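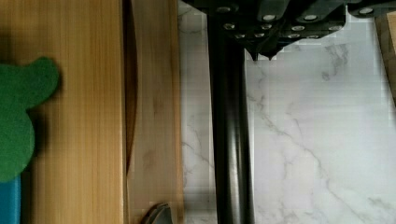 Elli Kokkonen wrote to me after my last column to say that a kitchen counter is for working on, and that anything left standing on it overnight is a failure of storage. She wipes hers down to the bare stone every evening and puts even the salt away. She asked why I keep defending people who leave their boards out.

I keep defending them because I'm one of them, and because I think the bare counter is a bad idea that has been sold to us as a good one. It photographs well. It makes a kitchen look bigger to a buyer. For anyone who cooks two meals a day in the room, it means a lot of opening and closing of cabinets.

Take the cutting board. A decent wooden board is heavy. If it lives in a low cabinet behind the baking sheets, you will bend down for it twice a day, and after a few weeks you'll stop. You'll cut the apple on a plate, or in your hand, or directly on the counter. I have seen what happens to marble when people cut lemons on it. The acid takes the polish off and leaves a dull spot that no spray will bring back. A board that stays out gets used, and the stone under it is better off.

I rented an apartment in Brelberg for 4 years, and the landlord had put in white marble the winter before I moved in. The lease had a paragraph on it. I was to use boards and trays under all food and drink. I thought that was fussy when I signed, and by the end of the first December I had two boards and a tray out permanently and had stopped thinking about it. When I left, Laurinda Lobo came through with the checklist and had nothing to write down about the counter. She had plenty to say about the oven.

My argument has limits. I don't think everything should stay out. A blender you use once a month should be in a cabinet. So should the second toaster, the bread machine, and the jar of wooden spoons that has grown to include a whisk, a potato masher and somebody's chopsticks. What I'd keep out is what gets handled every day, and I'd keep it on something. A tray with a raised edge does most of this work. Cups, tea, a plate of fruit and whatever bottle is in use that week can all go on it, and when the counter needs wiping you lift one thing in place of nine.

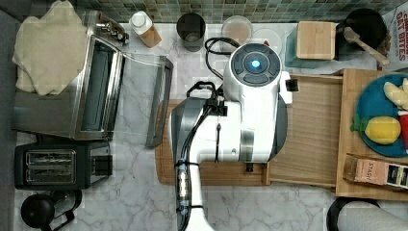 The tray also sets a limit. Once it's full, something has to leave before something else can come in, and that is a rule even a household of teenagers can follow most of the time. Without an edge, a counter fills slowly from the back toward the front until the only clear space left is a strip by the sink. Junhao Qiu, who shared my kitchen in Drumatmont one year, used to prepare whole dinners on a strip like that with a bowl balanced on the stove. The counter was long enough for three cooks. We had let the mail have it.

Tea deserves its own sentence or two, as it's where Elli and I disagree most. She keeps hers in a closed drawer, sorted, with the labels up. I keep one box at a time out where the cups are. I drink what I see, and when the box is empty I open another. Her way is better for the tea if it's loose. With bags in wrappers I doubt it makes any difference, and I would sooner save the trip.

There is a cost to my way, and I'll admit it. Things on a counter get greasy. Anything within reach of the stove picks up a film, and mosaic tile behind the counter makes it worse, with all that grout to scrub and a row of bottles to move before you can get at it. I do mine every other weekend and I don't enjoy it. Small tiles look good in a showroom. If I ever pay for a backsplash myself, it'll be one big sheet of something smooth.

Boards need looking after too if they stay out. Stand them up to dry after washing, then lay them flat. Oil them when they look pale. Don't put one down on stone while the underside is wet, or it will start to cup and rock under the knife.

Elli's counter is cleaner than mine. I've eaten at her house, and I've also watched her take out the board, the knife, the salt, the oil and the pepper mill to make one sandwich, and then put all of them back while the sandwich sat there. She says it takes three minutes. I'd like those minutes, and I'd leave the board where it is.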